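## New evening recall class starts in February

I've had so many messages about recall this winter that I've given in – there's a new class, and it starts in February at the Pladholm paddock. It's six Monday evenings, kicking off at 7pm, and I'm taking 12 dogs at most so everyone gets a proper go on the long line (and I get to learn all your names!).

The class came out of a chat with Manouchehr Moradi, who runs the puppy socials over in Sivmont. He'd noticed how many of his lot were brilliant at coming back at five months and then went stone deaf at eight. I see the same thing every week, my own spaniel included, so we put our heads together and wrote something just for teenage dogs. Manouchehr will be helping me on the first two evenings.

We'll begin close in, with lots of food and very little going on, then build up the distance and bring in other dogs later. Please bring a harness, a flat lead and something smelly to eat – cheese or chicken works a treat, dry biscuits don't. I've got spare long lines if you haven't bought one yet.

The paddock is fully fenced and has lights. Park on the Movton side, please, as the lane by the gate gets very muddy. Six places have already gone to people on my waiting list, so drop me a message if you'd like one of the others. 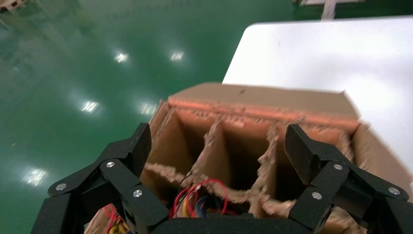 Can I bring a dog who barks at other dogs? Have a word with me first, and I'll probably suggest a one-to-one before you join the group.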